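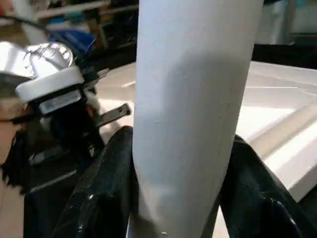

Return Conditions in International Bodies: A Comparison of Suspension Clauses
Student project report, International Organizations module
Illia Kushnir
Last updated: June 2, 2026

Print this page
E-mail this page

1. Question

When a state is suspended from an international body, the founding text usually says who may suspend it and by what majority. It says much less about how the state gets back in. This report compares the written return conditions of 9 regional bodies and asks whether the wording of the clause has any link to how long a suspension lasts.

The project does not ask whether any suspension was justified. It treats the decision to suspend as given and starts from the day after.

2. Terms

"Suspension" means a formal loss of voting or meeting rights while membership continues. Expulsion and voluntary withdrawal are left out. Informal groups with no charter are also left out, as they have no clause to compare. This removes some well-known cases from the news, and readers looking for them will need another source.

"Return condition" means any text that states what must happen before rights are restored. A sentence such as "the council may review the matter" is counted as a procedure. It names a body and an action but sets no test.

3. Material

The clauses were taken from charters, protocols and rules of procedure in English translation. Council statements and press releases were collected for each suspension, which gave a working file of 700 pages. Most of it is repetition. Closing statements after annual meetings tend to copy the previous year's paragraph on the suspended member with one or two words changed, and those small changes turned out to be the most useful part of the file.

The file was indexed in Nuchit, the note database used in the module. Search terms were "restore," "resume," "readmit," "lift" and "normalize." The last term was added in February, after a first pass missed several statements that avoided any word for return.

4. Coding

Each clause was given one of three codes.

Open: no test is stated, and the decision is left to the members.
Event: a named event must take place, such as an election or the signing of an agreement.
Standard: a general condition must be met, such as "constitutional order," with no event named.

Two readers coded all clauses separately. They disagreed on 2 of them. Both disagreements concerned clauses that name an event but let the council decide whether the event was satisfactory. These were coded as Standard after discussion, on the ground that the council's judgment decides the outcome and the event alone does not.

5. Results

Of the 9 bodies, 6 have clauses coded Standard. The rest are split between Open and Event. The group is too small for statistical testing and none was attempted.

Under Event clauses, the path back follows the calendar. Statements name a date, the date passes, and the council meets soon after. Disputes are about the quality of the event and are settled quickly or not at all.

Under Standard clauses, the statements get longer over time. Early ones repeat the charter. Later ones add steps that the charter does not contain – a monitoring visit, a dialogue format, a report by the chair. By the second or third annual meeting, the added steps are treated as requirements, although no member voted on them as such.

Open clauses gave the widest range. A single large member that wants the suspended state back can raise the question at any meeting, but the same lack of a test makes it easy for others to put it off. Under a consensus rule, one refusal is enough. The statements seldom say who refused.

6. Practice case

To check the coding sheet on neutral material, the module's simulation was used. In it the state of Prirkeck is suspended from the Flurnormont Council after a border dispute and applies to return. The Drivum Protocol, which governs the council, has a Standard clause and a consensus rule. Student delegations had one afternoon to agree on a text. They agreed to "keep the matter under review" and set no date. The delegation for Prirkeck asked twice for a list of conditions and was referred both times to the existing clause.

The sheet handled the case without changes. It did not record requests made by the suspended state, and a column for this was added before the final round of coding.

7. Limits

Translations differ in quality, and in at least one charter the English text uses "suspend" and "exclude" for what seems to be the same act. Closed meetings leave no record. Length of suspension also depends on matters outside any clause, mainly trade, energy supply and changes of government in the other members. The report can show that clause type and the wording of later statements go together. It cannot show that one causes the other.

8. Further work

The added steps under Standard clauses should be traced to the meeting where each first appears. Draft agendas would help with this where they are public.

Comments

m_harlow: Was the second reader in the same class? Section 4 doesn't say. Otherwise clear.

Tessa: The bit in section 5 about added steps matches what I found for my paper on observer status. Could you post the coding sheet?

Illia Kushnir: Yes, same class. The sheet is in the module folder, with the extra column on the right.

old_delegate: I sat through that simulation. We did offer Prirkeck a date, but it was dropped from the text before the vote.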